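Keeping a small workshop dry over winter

Most rust on hand tools comes from damp air settling on cold metal. A garage or shed that is heated for an hour and then left will do more harm than one that stays cool all the time, so try to keep the temperature steady and let the air move.

Start with the floor. Lift cardboard boxes and timber offcuts onto battens, leaving a finger's width between them and the wall. Cardboard holds water for weeks. If you have a concrete floor with no membrane, tape a square of polythene to it overnight and look under it in the morning. Beads of water mean the damp is coming up through the slab, and a rubber mat will only trap it.

Wipe down saws, chisels and planes after use. Camellia oil is good for edges that touch clean wood, and paste wax is better for cast iron tables. Put it on thinly, leave it ten minutes and buff it off. Too much wax picks up dust and drags on the work.

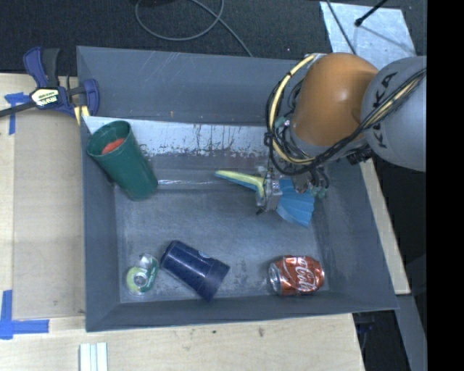

Drawers need something to take up moisture. Silica gel sachets work well if you dry them out – spread them on a baking tray in a low oven, following the maker's temperature. Pei-shan Hsu wrote in to say she uses a sock filled with 700 g of plain clay cat litter in each deep drawer and changes it in April. Avoid the scented sort.

For surface rust that has already started, rub along the grain of the metal with fine wire wool and a drop of light oil. Deeper spots can be soaked in white vinegar, but check every hour and rinse with water and a little bicarbonate of soda. Dry the part at once and oil it the same day. Don't soak anything plated, or anything with a wooden handle still fitted.

Screws and nails keep best in jars with tight lids. Glue and water-based paint should come indoors before the first frost, as most are spoiled by freezing.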